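## 4. Where the Shopping Lands

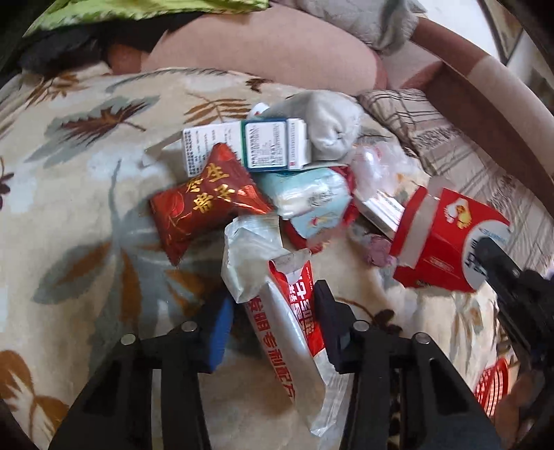 **Figure 2.** Packaged goods in a loose pile on a leaf-printed covering.

So why do people drop their packets on something soft when there's a shelf a few steps away? Mostly it comes down to the shelf asking for a decision, and a soft surface doesn't ask for anything.

I heard some version of that in nearly all of the 26 homes in the Udesano study, and I'll admit I do it myself (my own armchair was a pantry for most of January). You come in, your arms are full, and the first wide, padded thing gets the lot. Lazarević calls this a "landing" – I like the word and I'm keeping it, although the original definition only covered hallways.

What surprised me was how long a landing can last. In two homes the pile stayed put for four days, and people just took things from it as they needed them! Wipes and tissues went first. The packets in Figure 2 include a long white one with a red panel and lettering that seems to say "Wet Wipe", and it's the sort of thing our households almost never gave a fixed place. They'd tell me where the rice lived without stopping to think, then go quiet when I asked about wipes.

Pattern came up too, more than I'd planned for. Several people said a busy print, like the big leaves in the figure, made a pile feel less messy to them than a plain cover did. I didn't ask about this in the Skurside interviews, so I can't compare the two sites, and I'd want a proper question on it before saying more. Section 5 looks at what happens when the pile finally gets put away.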